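Home | Guides | Small Shops | Contact

How to Set Up a Counter Snack Display Without Falling for the Hype

By Rebecca Galli
25 September 2025
5 shares | 0 comments

Every supplier who calls on a small shop will tell you that candy by the register pays for itself. Maybe it does. I'd want to see it in your sales, so start by writing down a month of candy sales before you move anything.

Next, pick the spot. Stand where a customer stands and put your bag down. If the display is in the way, move it. The Skalero catalog I was sent says a riser belongs "within the zone of impulse," whatever that means. I put mine to the left of the card reader. 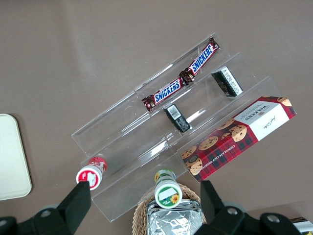 Don't buy a big rack. A rep once quoted me $300 for one, with a lighted sign on top, and couldn't name a shop where the sign had sold anything. A plain stepped riser will do. Wipe it with a soft cloth and skip the glass cleaner, which can cloud acrylic.

Put your steady sellers at the back, where they stand tallest, and try new items on the low step. Leave it alone for a month. Then compare the two sets of numbers. If they match, take the thing down and enjoy the counter space.

Previous | Next | Back to Guides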